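Vedel 39 Two-Finger Gripper
Service Notice and Product Information

The Vedel 39 is supplied by Irner for light handling and bench assembly. This page applies to units with serial numbers ending in 13 or 88.

Wiegand, our service partner in Prerkthorpe, has reported a fault in the finger release. After a protective stop, the gripper may open when power is restored, even though no open command has been sent. A held part can then fall. Owners should keep hands and feet clear of the area under the gripper during every restart.

The simulation model supplied with the unit shows the wrist joint and both fingers in the open position, with no part held.
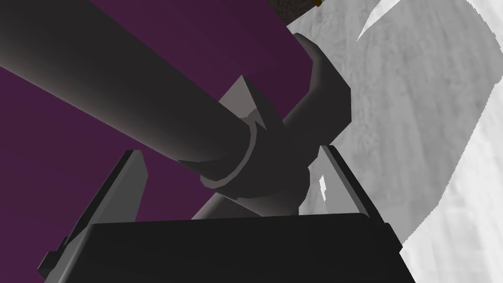
Interim Measures

Remove any held part before restoring power. Limit the payload to 500 g until the new control board has been fitted -- this applies to all mounting positions. Do not adjust the finger stops.

Replacement boards are free of charge. Requests should be sent to Anneliese Ruppert, Product Safety, with the serial number of the unit.

Notice issued 24 Aug 2018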